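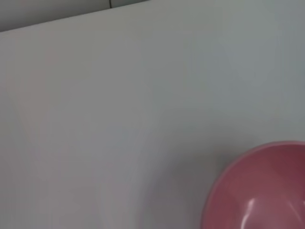
Marion Rutherford bought her car from a farmer outside Skastville, with a tree branch through the rear window and no engine. The engine was in the barn, under a blanket. "He told me it was complete," she says. "It was complete, only in two places."

The car is a small two-door coupe with rear-wheel drive, and she has worked on it for 4 years, mostly on Saturday. When we met at her garage in Jusdale, she wanted to speak first about the rear axle. The previous owner had put in a very short gear, good for leaving a traffic light and bad for everything else.

"On the highway it was screaming," she says. "My neighbor asked me if I was going to the airport or if I was the airplane." She changed the gear for a longer one from McIver, a breaker's yard she has used since her first car. The part cost her 400 dollars and the drive there took the whole morning.

I asked if the car became slower. She thought about it for some time. "From zero, yes, a little. But I don't race from zero. I like third gear on a hill."

The carburetor gave her more trouble. She took it apart up to 26 times, and she wrote each change of jet in a school notebook. In the end the fault was an air leak at the manifold gasket. "I was tuning a leak," she says, and closes the notebook.

Since the rebuild she has driven 1,547 miles, including one long trip to the Gristosell hill climb in June. She went as a spectator, with a tent on the back seat. Will she enter next time? She has already asked for the form, but the rules want a newer type of seat belt, and she has not yet decided where to drill the floor.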